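Wallpaper and paper bags
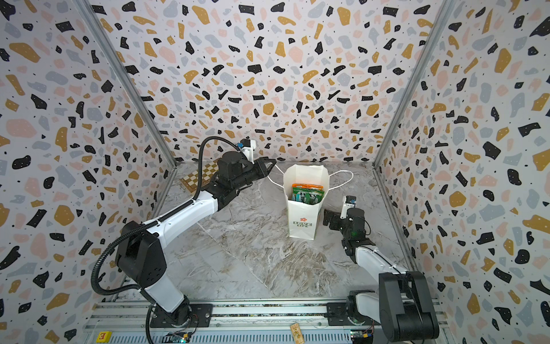
Terrazzo patterns date quickly, according to one reader who emailed after my last post, and marble-look underneath is asking for trouble. She would have gone plain on one or the other.

I see the point, but I like the mustard and pink chips on the off-white, and the grey floor is quiet enough to sit with them. The paper came from Truremik, product 684, and I ordered 5 rolls. Hijazi had a similar one with bigger chips that looked too busy in the sample.

The paper bag is from the Brukgate shop. I have started keeping them for sorting small things, as they stand up on their own and fold flat afterwards. The handles on the Sornard ones tear, so those go in the recycling.

Next job is the skirting in the hall. I have put it off since March and the filler has probably gone hard in the tub.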